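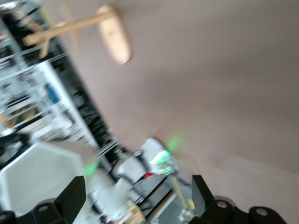 Paying for Your Program: Questions We Hear a Lot

What is the Pernasent grant?
It's a yearly award of $500 for students at Grelley College who are short on tuition after their other aid comes in. You never pay it back, so please don't let the word "aid" scare you off!

Do I have to be full time?
Oh, no. Plenty of our students work days and take one class at night, and they're welcome to apply -- you only need to be signed up for at least 2 credits when the term starts.

When do I apply?
The form opens in February. Give yourself an evening for it, and have Form 568 handy (the blue one from the Monberg office). 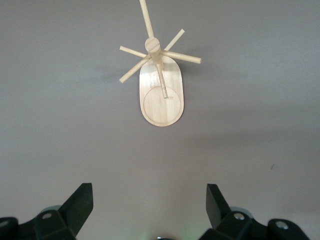

Bohdana Vasylenko: I had a Hladun loan already and figured that ruled me out. It didn't, but I did have to send in my loan letter before they would look at my form.

Thank you, Bohdana! Yes, loans are fine, and the letter can come by mail or email.

How many grants are there?
We give out about 100 each year. If you miss out, we'll keep your form and look at it again for the next term, so there's no need to fill it all in twice.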